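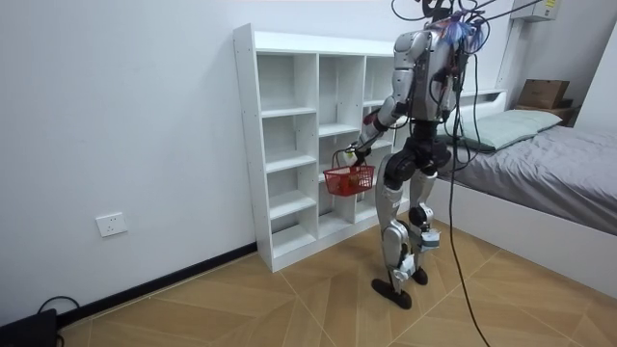 What a Name Costs When It Changes

Rultunport has sold booking and payroll software to small firms for most of its life under another name. Until October it was Flumex, and before that it traded under the surname of its first owner, Thibodeaux. Each change meant new signs, new invoices and a long stretch of explaining things to customers who had not asked for anything new.

Benedetta Santoro runs communications there. She joined four years ago, when the Flumex name was already in trouble. A billing fault had charged some customers twice, the refunds were slow, and the complaints went onto public forums and stayed there. The fault was fixed within days. The search results were much harder to shift.

"People would ring up to buy and then mention the refunds," Santoro says. "They were polite about it. Then they'd say they needed to think."

Her first job was to read everything. She went through 832 messages from the support inbox and sorted them by what the customer wanted at the time of writing. Most wanted a date. They could accept waiting for their money if someone told them when it would come, and the standard reply did not. She rewrote it that week, and it now gives a date and a direct phone extension.

The idea of a new name came from the sales side. Santoro was against it at first. A company that drops its name after a bad year looks as if it is hiding, and reporters tend to put the old one in the first line anyway. She gave way when a merger with Trakari, a smaller scheduling firm, made some kind of change necessary. Neither side wanted to work under the other's name.

They told customers before they told anyone else. A letter went to all 2606 account holders, signed by hand where the account manager knew the person. It said what would change on the invoice, what would not change in the contract, and that Rultunport was the same company that had made the billing mistake. Two directors wanted that last sentence taken out. It stayed in.

Replies came in for weeks. Some customers disliked the name and said so. A few asked whether they would have to log in differently. In the end 24 accounts closed, and Santoro phoned every one of them to ask why. Several had been planning to leave before the letter arrived. One had gone out of business.

The old web address still works and will be kept. So will the page describing the refunds, which Santoro updated instead of deleting. It ranks lower than it used to, though a search for the old name will still bring it up.

She is now working on the phone greeting. Staff who have said Flumex for years still say it when they are tired, and customers don't seem to mind. The van is being repainted next month, and the Thibodeaux sign is still on the back gate of the yard, where deliveries are told to look for it.

Contact the editors | Advertise | © 2018 All rights reserved | Back to top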